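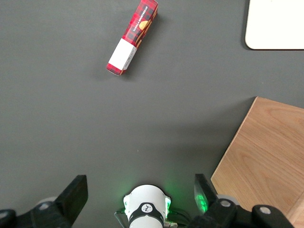
Picking the grasp angle from a wrist view is the part of our method people ask about most, and it is mostly arithmetic. You need the long axis of the object, the opening of the fingers, and the nerve to ignore everything else on the table. A shortbread box lying on the diagonal makes a good first target: it is long and narrow, so the axis is easy to find, and the tartan is busy enough to upset any edge detector that thinks it's clever. Ours thought it was clever until January.

Step 1. Mask the object. Take the outer outline only and throw away every line inside it. Plaid is nothing but lines, and a white panel will happily pass for a second object if you let it.

Step 2. Fit a rectangle to the outline and read off its long axis. If the package runs out of view at one end, trust the angle and distrust the center. Back the arm up and look again before you use the center for anything.

Step 3. Turn the wrist so the fingers close across the short side. There are always two answers, half a turn apart. Choose the one that doesn't wind the cables around the wrist. We learned to choose it, after Conceição Teixeira had replaced one connector too many.

Step 4. Move in over 5 short steps, fitting the rectangle again at each one. One long lunge is faster and looks great in a demo - right up to the crunch.

We ran 400 trials with the Windik planner and 165 with our older one, Stekmont. Windik chose better angles. Stekmont chose worse ones, with great confidence, and is still what runs by default because changing it means editing 9 config files.

14 comments | 31 shares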